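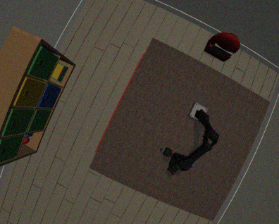
Simulated playroom: arm over the rug, storage bins on the left.

Tidying tips from the Sadbridge sim runs

We ran 454 pickup trials in the Zadolex simulator, changing one thing about the room each time. Most of it carries over to a real playroom.

Leave one cubby open. Trials with an open cubby averaged 48 seconds per toy, against 170 when every slot had a bin in it.

Keep the shelf within reach of the rug.

Small balls go in a deep bin. On a bare shelf they rolled out in 5 trials.

Bin color made no difference to the arm. Kids may disagree.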